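Search posts
Clyde Quintanilla
20 Feb 2018

ok thread on how the Ruver data is going, people keep asking. short version — slow

the job is keychains. pick one up by the ring, move it, put it down. a person drives the small leader arm, the robot arm copies, we save the whole run as one example. the learner gets the wrist camera view plus joint angles and thats it

3,217 runs saved so far. sounds like a lot. it isnt

keychains are horrible btw. everything below the ring swings, and the learner has to see plenty of swinging or it panics the first time something moves that it didn't move. so we stopped tossing the wobbly ones

ring near the fingertip, red handle hanging over the marble top. more like this please

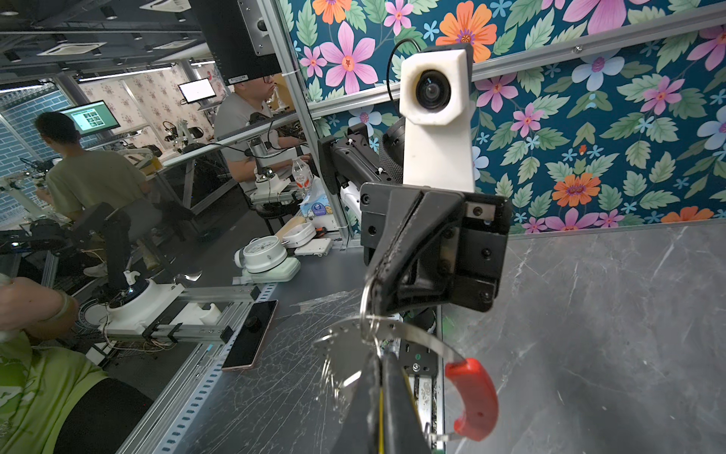 MARNGATE, December

Going back a bit for anyone new. First batch was 11 runs, all mine, all terrible. I drove every one the same way, same approach, same speed. The model learned to be me on a bad day. Moved the keys a hand's width over and it went for the old spot

now we swap drivers every 13 runs. Gopinath goes in low and slow, I come down from the top. mixing styles hurt for a while, then it helped

Dradari handles the labels. just 4 of them — clean, fumble, recovered, junk. we had more and nobody agreed on teh difference. recovered is the one I want most. You can't really fake a recovery, drivers overact

This site uses cookies. Accept / Manage

other thing, backgrounds. flowered panels behind the arms, and from some angles a second arm is in view as well. Leave it all in. if it only works against a plain wall I don't want it
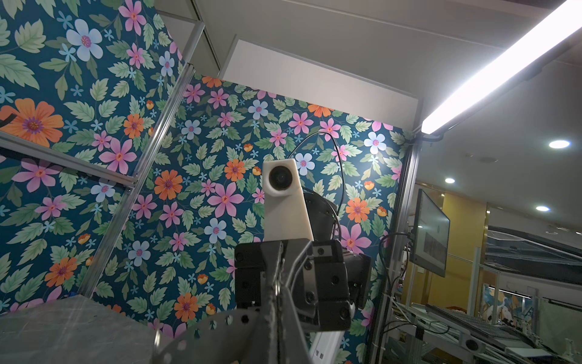 Gopinath Chowdary: you should hold out whole drivers, not random runs. otherwise the test set is full of people it already knows and the score looks better than it is

yep, fair. we were splitting at random up to last week. redoing it by driver now, numbers will drop, will post them anyway

next up is key rings with two things on them. pray for my wrists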